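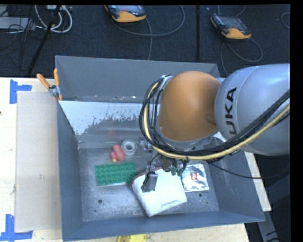
Hülya Sönmez reckons a bar bag should be the first bag anybody buys, before the frame bag and well before one of those enormous saddle bags that wag about behind you like a dog's tail. I used to argue with her about it. I don't any more, and the Kirko is the reason.

Kirko Handlebar Bag
Colours: rust, charcoal, bottle green
Capacity: 8 litres
Straps: 2 bar straps, 1 stem strap
In stock, ships from our shop

I've been riding with a Kirko on the front of my old tourer for two summers now and I still like it more than nearly anything else we sell. It's a roll-top, it opens from both ends, and it sits high enough that my front tyre doesn't rub on it (I ride a small frame, so this has been the story of my life with bar bags). Sandwiches go in one end, rain jacket in the other, and I can get at either without unpacking my whole day onto a picnic table.

The fabric is a waxed cotton with a coated liner. The wax will scuff where your brake cables touch it, and you'll get a shiny patch there after a few weeks. I quite like the look. If you don't, stick a bit of clear tape on the spot before you head out for the first time, and re-wax the rest at the end of the season with whatever you'd use on a jacket.

Will it fit my bars?

Probably! It's happiest on drop bars with a decent gap between the hoods. On very narrow drops you'll need to roll the ends in tighter, and you'll lose a bit of room doing it. Flat bars are easy, swept-back bars are fine if you flip the spacers, and on carbon bars please use the rubber pads that come in the box and go easy on the straps. If you run a big light on top of the bars, you'll want to move it down to the fork or get it out in front on an extension. I use the Tredix light mount, which we also stock, and it clears the bag nicely.

What I carry in mine

For a day ride to Dadar and back I take a tube, a pump, tyre levers, jacket, arm warmers, a paperback, lunch, and more dried apricots than any person needs. For an overnighter it's my sleeping bag and a spare set of woollies and that's it, done, roll it up. I've had 4 kilos in there on a gravel road and the steering felt heavy at walking pace, then settled once I got moving. I wouldn't go over that. Tents with long poles are a squeeze, so put the poles along your top tube.

Is it waterproof?

It'll handle a good long shower. In the sort of December downpour where the road turns into a creek, the seams will let a little in eventually, so my phone goes in a zip bag and I stop worrying. Dry it open, somewhere airy, and keep it off the heater.

Fitting it

Undo the stem strap first. Loop the two bar straps through the spacers, pull them snug, and then do the stem strap up last so it draws the bag back toward you. Give your bars a full turn each way before you ride off and check that your cables aren't being pinched. It takes me 10 minutes the first time on a new bike and hardly any after that.

Spares and repairs

Straps, pads and buckles are all sold separately and I keep a drawer of them. If you tear the liner, post the bag back to us clean (please, clean, I've found banana) and I'll patch it for the price of the return postage. Bigger jobs I'll look at and quote you before I touch anything.

The shoulder strap isn't included. The rust colour is browner than it looks on most screens. Bottle green sells out first every spring, so if it's showing as available, that one's on the shelf behind me.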